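Birard Dinner Plate, Gray Brushed Rim
Item 884
Sold singly or in a box of 5

Round ceramic dinner plate with a plain white well and a wide sloping rim. The rim carries soft gray brushstrokes that run outward from the center and get heavier toward the edge, where a thin dark brown line finishes the plate. The glaze is glossy.

The gray strokes are put on by hand at the Sondbridge workshop, so plates from the same box will differ a little in shade and spacing. If you are adding to a set you bought earlier, tell us when you ordered and Ok-hee Ra in the stockroom will try to pull plates from a close batch. We can't promise an exact match. 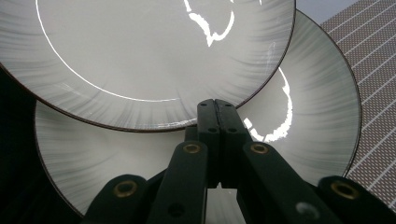
The wide rim takes up a fair amount of the plate, so the flat part is smaller than on our Zabala plates. It holds a normal main course with a side. For large steaks or anything with a lot of sauce, most of our restaurant customers go with the Zabala coupe.

Use and care

Dishwasher safe. Microwave safe. Not for use in the oven or under a broiler. Do not move a plate straight from the refrigerator to a hot surface.

Metal knives can leave gray marks on a glossy glaze. These are usually traces of metal sitting on the surface and will come off with a mild cream cleanser and a soft cloth. Deeper scratches are permanent. Steel wool will dull the finish.

Stack plates straight down and lift them off – sliding one across another wears the rim first. Felt dividers are sold separately and fit all Birard dinner plates.

Ordering

Single plates and boxes ship from our Bremley warehouse. Boxes can't be split once packed. Orders of 20 boxes or more go by pallet and need a delivery address with a loading door or someone on hand to help unload. For trade accounts, write to Adoración Vallejo in sales.

The September firing has sold out. The current batch is 2,000 plates and is in stock now.

Breakage in shipping must be reported within five days of delivery. Keep the carton and the broken pieces until you hear from us.

Also in this pattern: salad plate, pasta bowl, oval platter. The mug has been discontinued.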